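Ledger notebook, November, started 7:40 am

Kettle on, Tarnon nodes up, and Arthur (the old validator box under my desk) is still sulking. I left it syncing overnight and it stopped at block 484 again, same as before I rebuilt the database, so I'm pretty sure it's the snapshot and not the disk! Will pull a fresh one from Siresley once their mirror wakes up.

Meanwhile I ran the batch test on the other validators. 2000 transfers, batches of 180, and the leftover 20 went through as their own little batch, which I'd forgotten the code even did. Finality was fine until I switched on signature logging, and then it crawled. Note to self: logging goes OFF before anybody at Jesetwood looks at the numbers. 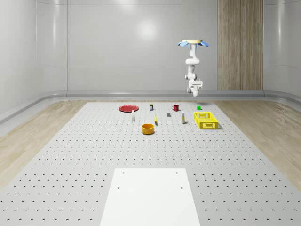 Render: arm on its round mount over the perforated table, gripper empty.

Imtiaz Sheikh came by before lunch and reckons my fee rounding is wrong. He's right, bugger it. I was rounding each transfer and then summing, and the contract sums first and rounds once, so the treasury account drifts by a hair every batch. Fixed in the branch, not merged yet (I want his eyes on the unit tests, and he's promised to have a squiz this arvo).

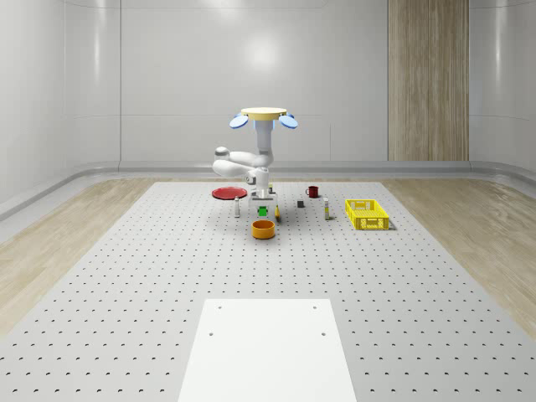 Render: red plate to the left of the gripper, other household objects on the table.

2:15 pm. Siresley snapshot is down and the checksum matches. Arthur has sailed past 484 and is nearly caught up, so the old snapshot is going in the bin. I've also bumped its peer limit, as it kept dropping the Tarnon nodes whenever they all gossiped at once.

Still to do: rotate the test keys, rerun the 2000 with Imtiaz's rounding, and ask Jesetwood which colour they want for the failed state on the dashboard. Lid's off Arthur, don't kick it.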